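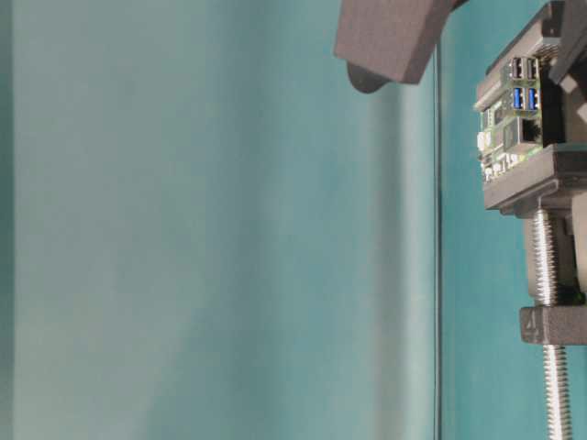 Teal, the color under discussion.

The paint laboratory at Flerkside occupies two rooms behind the mixing floor, and the formulator who runs it asked that the interview be held there, between batches. She has worked on interior wall paint for the firm since it still bought its tinting bases from Zurnumport.

Blue-greens, she says, cause more returned cans than any other family in the range. "People pick the chip under store lighting, then put it on a north wall and say we sold them gray. The pigment is the same. The light has changed."

The usual mix is phthalo green and phthalo blue in a white base, with a little black to pull it down. Both phthalos are strong tinters. A dosing error that would pass in an ochre shows up at once in a pale aqua. "You can be off by a single shot of colorant in a gallon and the customer will see it next to the old coat," she says. "Beige forgives you. Teal does not."

Each production batch is drawn down on a card, dried, and read on a spectrophotometer against a stored standard. She keeps 8 cards from every batch. Half go in a dark drawer and half in a rack by the window, and the two sets are compared each February.

Sheen is the other complaint. The Pamamari line was sold at first in a satin only, and on large walls it showed every lap mark. "A roller leaves bands if the wet edge gets away from you. Under a side light they look like a change of color -- they are a change of gloss." The flat version took nearly 100 trial batches, most of which failed on scrubbing. The one released survived 3000 cycles on the scrub tester with no visible burnish.

Her advice for home painters is short. Box the cans, meaning pour them all into one bucket and stir. Prime in gray under a deep teal. Paint a test board, and move it through the room over a whole day before buying the rest.

She was less willing to discuss Nyaga, the low-odor base due to replace the present one. "The thickener is settled. The drying time is still too long in cold rooms, and I won't sign it off yet."

Then the mixing floor rang down with a viscosity reading, and she went to look at it.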